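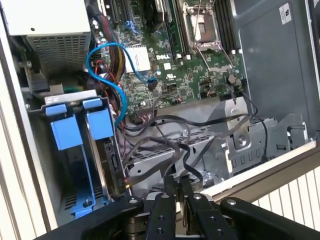

Where do you start when you're stripping an old office desktop for parts?
With the power lead. Pull it out of the wall, hold the power button in for a few seconds to drain what's left, and then open the side panel with the case lying flat on the table.

I love this job! Old office machines are such a good way to learn, they cost next to nothing and you can take your time. A Dell like mine is a lovely one to begin with -- big green board, room for your fingers, blue plastic on the drive cage so you know where to look first.

What you need

A medium cross-head screwdriver, a soft brush, a few pots for screws, masking tape and a pen. I use Prunex pots because the lids click shut and I have knocked over enough open ones. An anti-static strap is good if you've got one. Otherwise touch bare metal on the case before you reach in, and again whenever you've been away for a cuppa.

1. Take your photos

Get one of the whole inside and then a close one of every plug. I took 14 on my first machine and still wished I had one of the front panel wires, so go mad.

2. Free the cables

Start with the SATA cable, the flat one (bright blue in my case) that loops across the board. Some have a little metal clip on the plug that you squeeze. Hold the plug itself and draw it straight out, never tug on the cable. Do the drive end too and put the whole thing in a bag.

Next come the power wires, the red, yellow and black bundle. The big plug on the board has a catch on one side. Press it right in, rock the plug gently and be patient, they can be really stiff after years in the same spot.

3. Lift out the drive

Look for coloured plastic, as makers often use it for the parts you're meant to squeeze or slide. If yours won't budge, check for a screw before using any force. Label the drive straight away. Mine go in a drawer marked "wipe me" until I've got a free evening.

4. Look after the socket

With the processor out, the socket is the most delicate thing in there. Close the metal frame, hook the lever down and cover it with a plastic cap if you have one. Keep fingers, brush and sleeves well away. If there are pins in it and you bend one, you'll be there all night with a magnifier (ask me how I know).

5. Power supply

Undo the screws at the back of the case while you support the weight with your other hand. Leave the metal box shut! It can hold a nasty charge even when unplugged. Brush the dust off the grille from the outside and leave it at that.

6. Bag and label

Write the model and the month on tape. "Endley tower, February, 200 W" is plenty. Screws go in with the part they came from.

Next page: putting it all back together in the Torres case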